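The left arm stopped at attempt 85, and Lucinda Iwasaki wrote the hour in the notebook before she touched anything. She had learned this from Pascal Vasseur, who always touched things first and then could not remember how they had been.

"It did not stop," Pascal said from the door. "It let go. I heard it from the corridor."

"You heard the plate?"

"I heard you."

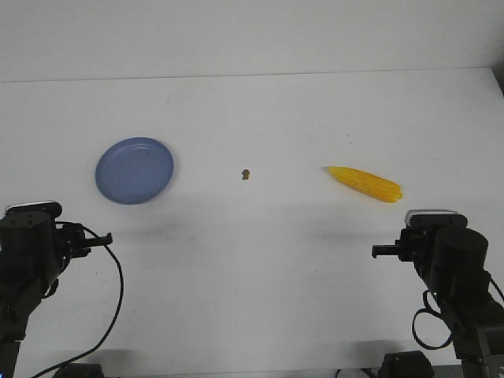
The fault had a number, 18, and in the Cenditz manual number 18 had one line: loss of holding force, see supplier. Lucinda read the line two times. Both grippers were open now, pointing at each other over the white table, and neither held anything. The yellow corn lay on its side at the right, far from the blue plate. Between them was one small brown piece, not bigger than a pea. She bent to look at it.

"Is it from the arm?" Pascal asked.

"I don't know."

"It is a crumb. You eat at this table."

"I don't eat at this table."

He reached out his hand. She said his name, quite loudly, and he took the hand back. The power was still on. He went to the wall and pressed the red button, and the small noise in the room, which she had stopped hearing in July, was gone.

She wrote that down too, with the hour. Then she went to find an envelope.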